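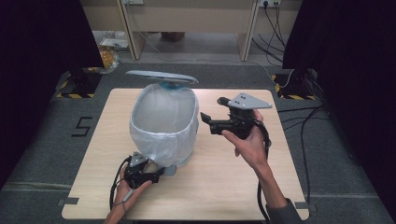
Quarterly Premises Inspection - Skaltcombe Building, Level 2
Date of walk-through: May 29, 2023
Inspected by: Driss Ragab
Form 486, general safety items with comments

Ratings: S = satisfactory, A = action needed, N = not checked on this visit.

1. Exits and routes

1.1 Exit doors open from inside without a key: S
1.2 Exit signs lit, main and battery supply: A
Comment: Sign over the north stair goes dark on test. Battery to be replaced and the test repeated for the full period.
1.3 Corridor width kept clear: S
Comment: Two boxed chairs moved from the east corridor during the visit.
1.4 Stair treads and nosings fixed: A
Comment: Nosing loose on the third tread down, north stair. Taped for now. Tape is not a repair.

2. Fire equipment

2.1 Extinguishers in place, pin and seal intact: S
2.2 Pressure gauge in green zone: S
2.3 Service tag in date: A
Comment: Unit outside Room 126 is due in June. Book it with the others on this level so that all tags carry the same month.
2.4 Manual call points visible: S
2.5 Fire doors close fully from any position: A
Comment: Door to the copy room stops short of the latch. Closer arm needs adjustment. Check the carpet edge at the threshold at the same time - it has lifted before.

3. Electrical

3.1 Panel access clear for 36 inches: S
3.2 Panel directory legible and current: A
Comment: Directory still lists the Flelance office, which moved out in the winter. Circuits 6 and up need to be traced and relabeled.
3.3 Extension cords not used as fixed wiring: S
3.4 Outlet covers unbroken: S
3.5 GFCI outlets trip and reset: S
Comment: Kitchen and both restrooms tested with the built-in button only. Plug-in tester was not on hand.

4. Floors and furniture

4.1 Carpet seams flat, no trip edges: S
Comment: See also 2.5 for the copy room threshold.
4.2 Hard floors dry, mats lying flat: S
4.3 Tables stable, edges free of splinters and lifted trim: S
Comment: Press down at each corner in turn. Any table that rocks gets its feet leveled before it goes back into use.
4.4 Work surfaces wiped with approved cleaner: S
Comment: Nalosico diluted per label. Do not use the abrasive pads on wood-grain tops.

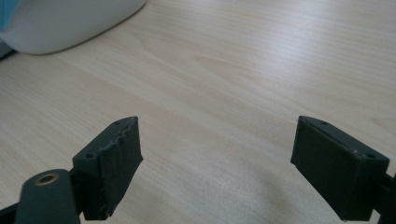 Mwanahawa Makori: On 4.3, I would not leave it at the corners. Two of the tables I checked in the winter round stood level and passed the corner test, but the fasteners underneath had backed out a full turn. Please add a line for the underside and note the screw size, so we stop getting the wrong bag from Ueda.

Accepted. Line 4.5 is added from this visit on.

4.5 Table undersides, fasteners tight: N
Comment: Will be done at the follow-up. Hand tools only - a power driver strips the inserts.

5. Storage and waste

5.1 Shelving anchored to wall: S
5.2 Heavy items stored below shoulder height: A
Comment: Paper cartons on the top shelf of the supply closet. Move to the bottom shelf.
5.3 Waste removed daily, no overflow: S
5.4 Cleaning chemicals labeled and locked: S
5.5 Safety data sheets available: S

6. First aid

6.1 Kit sealed and complete: A
Comment: Burn dressings out of date. Reorder under account 3,761.
6.2 Eyewash flushed and logged: N
Comment: Water to the utility sink was shut off for valve work.

Follow-up

Items 1.2, 1.4 and 2.5 take priority. Remaining A items to be closed in June. Items 4.5 and 6.2 will be checked on the same visit, and the ratings entered on this form with initials next to each change.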